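Workshop Tips: Comparing Hand-Held Grippers on Small Household Items

Filed under: Tools, Sorting, Small Parts

These notes cover bench and bedside trials of hand-held grippers on the kind of items that collect in drawers and trays. The same checks apply if the jaws will later go on an arm. None of them needs lab equipment. A kitchen scale, a notebook and a cleared surface will do.

Before the first trial

Wipe the finger pads with a damp cloth and let them dry. Skin oil and lint change the grip more than most pad swaps do. Check the screws at the linkage for play by closing the jaws and wiggling one finger sideways. Any click should be fixed before notes are taken.

Close the jaws fully on a strip of printer paper and pull. If the paper slides out at the tips but holds farther back, the pads are not meeting square. Loosen the pads, close the jaws on a flat metal ruler, and tighten the screws with the jaws still closed.

Pads

Ridged pads hold thin edges and cord well if the ridges run across the direction of pull. On round beads the ridges can let a bead settle between two grooves, so the piece turns as it is lifted. Smooth rubber is more predictable on beads and worse on chain. We tried a Plemeo soft pad and a Bilgin ridged pad on the same jaws. The Plemeo pad kept its hold on a bead strand better. The Bilgin pad was easier to clean and did not pick up thread.

Change one thing at a time. Pads and jaw opening changed together give a result that cannot be traced to either.

Sorting jewelry

Tangled jewelry is a hard test and a cheap one. Use costume pieces. Work over a fabric surface pulled flat, where a dropped ring will not roll far. On a bare table, put down a dish towel first.

Start with rigid items: rings, hair clips, bangles. Approach a ring from the side with one finger inside the loop, then close gently. For a claw clip, grip across the hinge. Gripping the teeth makes the clip open or spin.

Leave cords and strands until the rigid pieces are out. Lift a strand near one end, raise it slowly, and stop if anything else comes up with it. Set the strand down, take hold of the other piece with the second gripper, and part the two while both are held. Stretch bracelets should be lifted by two or three beads at once. A single bead pulls the elastic and the rest stay where they are.

A box with upright walls costs some reach. The jaws have to come in steep, and wide linkages touch the wall before the tips reach the bottom. If this happens, turn the box so its long side faces you, or work from above with a narrower jaw opening.

Two hands

With a gripper in each hand, decide which one holds and which one moves before each pick. Swapping roles partway through causes most drops. Keep the tool bodies at an angle to each other so the linkages do not meet over the box.

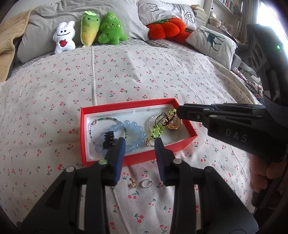
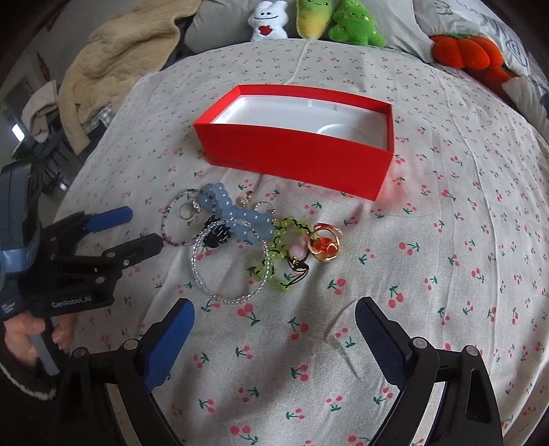
Cameras

Mount height matters more than resolution for this work. Too low, and the fingers block the piece being picked. Too high, and small earrings are hard to tell from the print on the cloth. A wide lens bends straight lines near the border, so keep the pick area central. Plain cloth gives a cleaner result than patterned cloth, but a patterned one is the better test if the tool will be used around the house.

A window behind the work will pull the exposure down. Half-close the blind or turn the setup. Lock the exposure if the controller menu allows it.

Controller settings

The Torkport controller saves jaw position and closing speed as a preset. We used a closing speed of 30 on its scale for strands and left it there for rings. Higher settings pushed light pieces away before the second finger arrived. The log holds 2000 entries and then writes over the oldest, so copy it off at the end of each session.

Keeping score

Count a pick as good only if the piece is lifted, moved and set down without a second grab. On our last comparison, with the same set of pieces and the same number of tries, the ridged pads scored 38 and the smooth pads 39. That gap is too small to choose by. The notes on which pieces failed were of more use: chain with the smooth pads, round beads with the ridged ones.

Storage

Leave the jaws slightly open so the pads do not take a set. Keep spare pads flat in a bag, out of the sun. Ours go in a Surnodmont parts drawer with the hex key taped to the lid.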